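Coasters, Cold Bottles and Other Table Advice I Tested Myself
Home page > Tables and surfaces
Updated 29 March 2026

Every few months a list goes around with the same tricks for keeping a wood table nice. Mayonnaise on white rings. Toothpaste on scratches. A walnut rubbed over everything. I have tried most of them on a secondhand side table from Merthorpe that I don't care much about, and I'm not impressed.

Take the mayonnaise. You leave it on overnight, wipe it off, and the ring looks fainter. Well, you have just put oil on the wood, and oil makes most marks look fainter. Mine was back within 3 days. A cheap paste wax did the same job and the table didn't smell like a sandwich.

Toothpaste is fine sandpaper with mint in it. On a shiny finish it will take out a light haze and leave you a dull patch the size of your thumb. Anyone selling you on that one has not looked at the table from the side with the light coming in.

Then there are coasters. I used to think people who fussed about coasters needed something else to do. I now think they are half right. A coaster is useful under a cold drink and nearly useless for anything else if it stays in the drawer, and most coasters stay in the drawer. The "sealed" cork set I bought from Skarngate soaked through in 48 minutes under a glass of ice water. I timed it, on a warm afternoon in August. The water came out the bottom and sat there between cork and wood, where I couldn't see it, so the table would have been better off with no coaster and a quick wipe.

What I look for now is a coaster with a small lip, wide enough for the bottle or cup you really use, in a color you can spot. Dark red on pale wood is good. You won't lose it under the mail. 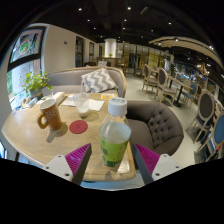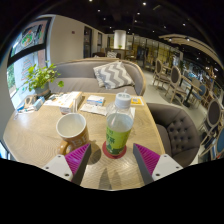 A mug, a bottle and only one coaster, which goes to the bottle in the second picture.

Does a plastic bottle of water need a coaster at all?

At room temperature it doesn't, as long as the outside is dry and the cap is on tight. Straight from the fridge is another story, and the thin plastic makes it worse than a mug because it sweats all the way down. If you have one coaster and two drinks, give it to the coldest one. A very hot mug comes next.

Papers are the part the lists skip. A damp sheet of paper left flat on a table holds water against the finish far longer than a bare drip would, and if it's printed you may get the ink too. Before you pour anything, push the papers to one side and the drinks to the other. You don't need the three-tier desktop sorter that Perrin sells for this. I own one. It holds takeout menus.

Houseplants get blamed for a lot of rings that came from cups, but they do make their own. Lift the pot once a week and feel underneath it. A saucer helps until it overflows, and unglazed clay saucers let water through, whatever the label says. Felt dots under the saucer give you a little air. I paid for the Pisetbridge brand once and saw no difference from the hardware store kind in 7 months.

Wiping: plain water, a cloth wrung out until it barely feels wet, then a dry cloth. I have 17 bottles of wood cleaner under the sink from testing, and for an ordinary cup mark I still reach for the cloth. Skip the lemon oil sprays. They smell like you cleaned.

For a white ring that is already there, wait a day before doing anything. Some of them fade without help, and that may explain a good share of the miracle cures.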